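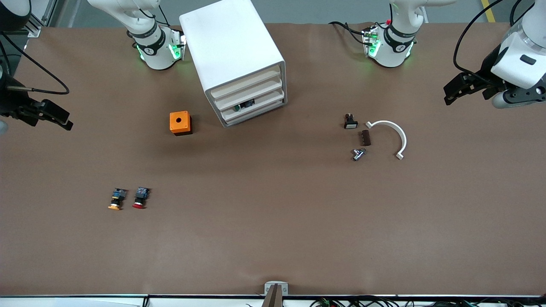

El cajón de los cables

9 de septiembre de 2022

¡Por fin me he puesto con el cajón! Llevaba desde la mudanza metiendo cargadores y adaptadores ahí dentro (y un mando de una tele que ya no tengo), y ayer me senté en el suelo con una caja de Skimo y un café enorme. Salieron 43 cables. ¡43! Me he quedado con 20, enrollados con velcro del que venden en Wemari, y el resto se va al punto limpio.

Lo peor fueron los cargadores sin nombre, que todos se parecen. Tardé 90 minutos y acabé con la espalda hecha polvo, pero oye, el cajón ahora cierra. El siguiente es el de las especias, que me da bastante más miedo.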